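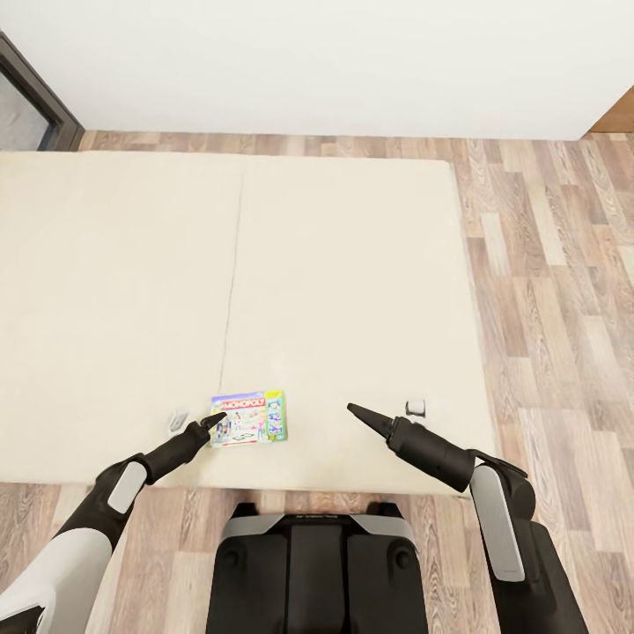

How long does the March batch of paste need to rest before it goes on a wall? Overnight in a covered bucket, then a slow stir and 5 minutes standing before the brush goes in.

**March, wheat paste notes, Nillville bench**

Third batch this month. The first two went lumpy because the flour went into water that was already too warm. Went back to the old order: cold slurry first, whisked until no dry bits show, then the slurry into the hot pot in a thin stream. Took it off the heat as soon as it turned from milky to slightly clear. Strained it once through the coarse cloth. The fine cloth clogs and wastes a cupful every time.

Net weight in the bucket after straining was 442 g. Enough for the small test boards and one roll end, not enough for a full drop. Next time double it and use the big pot. The small one is too narrow to stir at the bottom and that is where it catches.

Papers on the bench:

- Ilance, the heavy uncoated stock. Soaks evenly, stretches a lot across the width, very little along the length.
- Chmielewska, thinner, some sizing on the face. Curls toward the dry side within a minute or so of pasting. Book it (fold paste to paste) right away or it gets away from you.
- Bastard, the offcut stock with no proper label. We call it that on the shelf so it stays on the shelf. Good for lining, poor for anything that will be looked at.

Soak times tried on Ilance: 4 minutes and 6 minutes. At 4 the middle of the sheet was still growing after it was up, and I got two soft bubbles that would not brush out. At 6 it lay flat but the top corners were tender and one tore when I slid it. Settled on 5 for now. Write the time on the back of the sheet in pencil before pasting – I lost track of one board and had to throw it out.

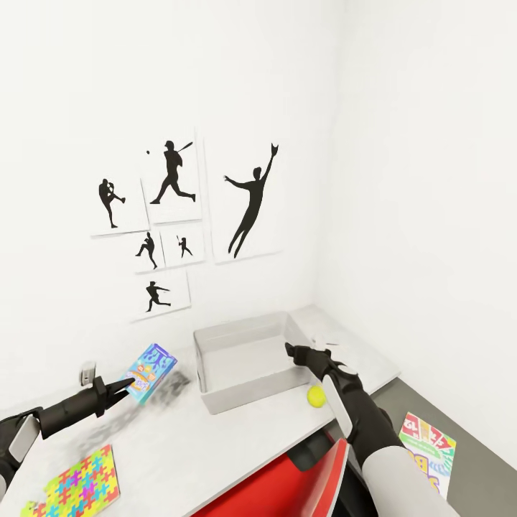
Butt seams held better than lapped seams on all the boards. The laps looked fine wet and showed a ridge once dry, worst on the Ilance. Laps also take the paste differently, so the edge underneath stays damp longer and pulls. For cut pieces going up as a group, the same trouble comes back wherever one piece lies over another. A loose cluster like the baseball silhouettes, with the white panels tilted and overlapping at the edges, would be a bad layout to paste down in Ilance, and I would either space the pieces out or trim them to meet. Solid black shapes on a white ground also show any smear of paste on the face, so wipe with a damp sponge before it skins over and change the water often.

Brush notes. The wide smoothing brush sheds. Combed it out over the sink and it still left two hairs under the second Chmielewska board. Try the short-bristle one next, and work from the center out to the edges, light pressure. Pressing hard just moves the paste to the seam and starves the middle.

Size coat: one thin coat of the same paste, let down with an equal part of water, brushed on and left to dry fully. Boards without the size coat grabbed too fast and there was no time to slide the sheet. Skipping it is not worth the hour saved.

Leftover paste is in the covered bucket on the low shelf. It smelled all right this morning. If it smells sour, dump it and do not try to cook it again – did that last year and the wall edges lifted.

To do:

- double batch, big pot
- lap vs butt on Bastard, lining only
- check the boards again for lifted corners before stacking
- more coarse cloth, we are down to one piece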